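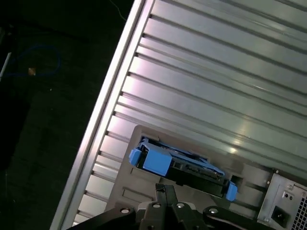
We bought the arm first and then spent most of a year buying everything else, a reader wrote in October, and could you please tell people to price the gripper, the fingers and the bench before they sign for the robot.

The rest of the letter was a list of invoices. The shop strips used desktop computers for parts, mainly drives and power supplies, and the arm was meant to take over the drives. The arm was the only thing on the list that had been budgeted. The notes below are for small workshops thinking about the same kind of purchase.

Workshop Tips: Budgeting for a Small Robot Arm
Updated Tue 9 November

Start with one job

Write down one job you want the arm to do and cost the setup for that job only. "Take drive caddies out of desktop cases" is a job. "Help with teardown" isn't, and you can't get a useful quote for it.

Collect the awkward versions of the job before you call anyone. Put a few cases on the bench and note how each caddy is held, which way it slides, and how much room there is beside it. Colored plastic tabs are easy for a person to find and squeeze. A gripper needs clearance for its fingers and for the housing behind them, and the housing is usually the part that hits the power supply.

Measure the tightest gap you have and send that number to the supplier. Send photos too.

The gripper is a separate line

Many quotes for arms don't include a gripper. Ask. On the reader's list the arm was a Dutov and the gripper came from Kustix, and the adapter plate between the two had to be ordered separately, with its own shipping charge.

The Kustix gripper cost $1,539. Spare fingers were $60 a pair. Order two extra pairs with the gripper. Narrow fingers get bent in the first weeks, usually by someone driving the arm by hand into the side of a case.

If you plan to cut your own fingers from stock, get the mounting hole drawing before you pay. Hegde sends theirs with the quote. Kustix sent it after the order was placed.

Wrist camera

Check whether the camera is included, and whether its bracket is. Bare metal panels throw a lot of glare, ribbed ones especially, and a camera that works on a cardboard box in a showroom can have trouble over a shiny case. Take one of your own cases to the demo. If the seller won't run the demo on it, ask to rent the camera for a week.

A diffused light is cheaper than a better camera. Try the light first.

Bench and fixtures

The case has to stay put. A part that slides when it's pulled will defeat any arm at any price. Allow $200 for clamps, stops and a rubber mat, and more if your cases come in many sizes.

A dark, matte bench top is best for the camera. Keep loose cables off it. Thin ones are easy to miss and they catch on things.

Leave room on the far side of the case for a bin. People forget the bin and then have nowhere for the arm to put the drive down.

Electrical and safety

Unplug and discharge every unit before it goes on the fixture, and make that a step done by a person, with a check mark on a sheet. Ask your insurer in writing whether the arm changes your policy. Ours wanted a photo of the stop button and the floor marking.

Service contracts

Candport offered the reader a yearly plan at $574. It covered the arm's joints and the controller and left out the gripper, the cables and anything attached by the customer. That isn't unusual. Read the exclusions before the price, and ask what a single visit costs without a plan. In the first year, when most things are under warranty anyway, paying per visit may come out cheaper.

Used arms

A used arm can be a fair buy if the controller and the hand pendant come with it. Ask for the running hours and a video of each joint moving through its full range. Don't buy an arm without its controller, whatever the price. Check that replacement cables are still sold.

Order of spending

1. Bench, clamps and light. You can use these by hand in the meantime.
2. Gripper and finger drawings, on paper only.
3. A demo or short rental with your own parts.
4. Arm, gripper, adapter plate and spare fingers, on one order if the seller allows it.
5. Service plan, decided near the end of the warranty.

Hold back some of the budget until the arm has done the job for a month. The reader's last invoice was for a longer camera cable.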